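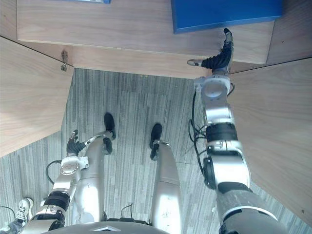 Sosari two-legged service unit - hire and demonstration

Stock status: demonstration unit only, October
Supplied by: Drilletti
Hire period: 7 days minimum
Booked demonstration: 30 minutes, on our floor or yours

We don't usually list equipment we haven't made up our minds about. Enough of you rang after the open day to ask for a page on the Sosari, so you're getting one, with our doubts left in.

What it's for

Drilletti pitches the Sosari as a walking unit for office and light storeroom work. It has two legs, two arms and hands with proper fingers, and the sales talk is that it goes where your staff go and uses the furniture you already own. That last bit is the part we wanted to see tested. Anyone can make a machine look clever at a bench built for it. We asked for a plain desk and a carpeted floor, and to their credit they agreed.

What we saw

Reach is the main selling point and also our main worry. The brochure talks about working at, under and around standard desks, and Drilletti's presenter, Wiroj Chaimongkol, spent a good part of the session on it. Fair enough, a hand held up against the underside of a wooden top with panels coming down on both sides is a tighter spot than most demos bother with. The other hand stays low over the carpet, and the cables hanging off the raised forearm are what I'd be watching in a cabinet with any hardware in it. I asked Wiroj about snagging. He said a sleeve kit is coming. He didn't have one with him, or a price.

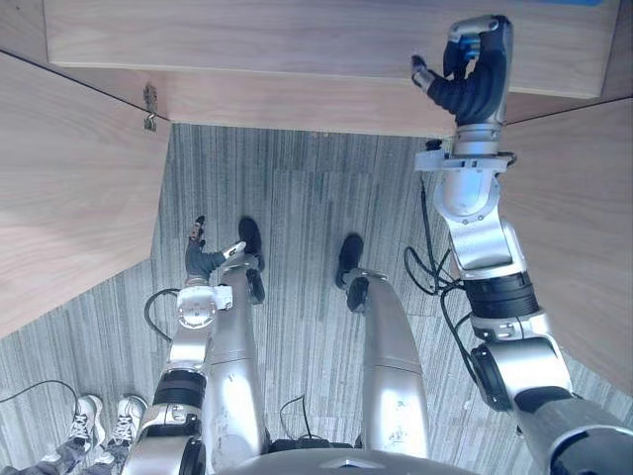 Floor space needs thinking about before you book. Both feet go down side by side on the carpet facing the job, and the elbows want room of their own, so measure the gap between your desk and whatever is behind it. There was also someone in white sneakers standing right beside the unit. If you're costing this as a labour saver, ask how long a minder is needed and get the answer in writing. We were told "it depends on the site", and I've heard that one before.

Compared with the Grurnirska

The Grurnirska on our regular list is a wheeled base with a single arm. It's duller to watch and it won't handle a step, but we've had it out on 113 hires and we know what goes wrong with it. The Lysenko cart is cheaper again if all you need is boxes moved down a hallway.

Before you hire

Allow 72 hours' notice for delivery. Power, insurance and a site check are extra. Ask for the demo on your own furniture - if they'd prefer to use theirs, call us first.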